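Gwynne Plumbing & Heating – monthly crew meeting, August
Chair: Vandana Lodhi. Notes: Unnur Hviid.
Started 7:30 a.m., coffee and rolls from Bindetti.

1. Last month
Notes approved. What a month! We closed 126 service calls, our best August yet, and Vandana thanked the whole crew.

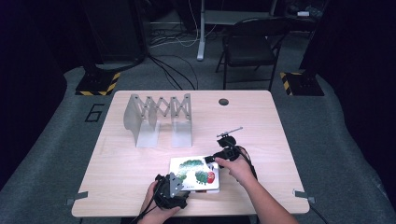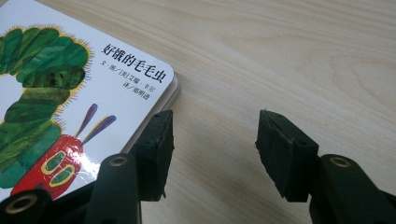 2. Mellanstead apartments
Rough-in is finished on the first 40 units and the inspector passed every one of them. Big cheer for that. The remaining units start Wednesday. Unnur to confirm the water shutoff times with the building manager.

3. Water heaters
Vollis can hold their price on the 60-gallon tanks through the end of the season. Everyone liked how easy the last two went in – the new drain valve is so much better to reach. Agreed to order more.

4. Vans
Van 2 needs front brakes. Please restock fittings on Friday nights, especially the half-inch elbows.

5. Apprentices
Two great applicants, both keen to start. Vandana will call them this week. Ride-alongs to be shared between the service and new-build crews.

6. Any other business
After-hours phone list updated, copy on the office door. Closed at 8:20.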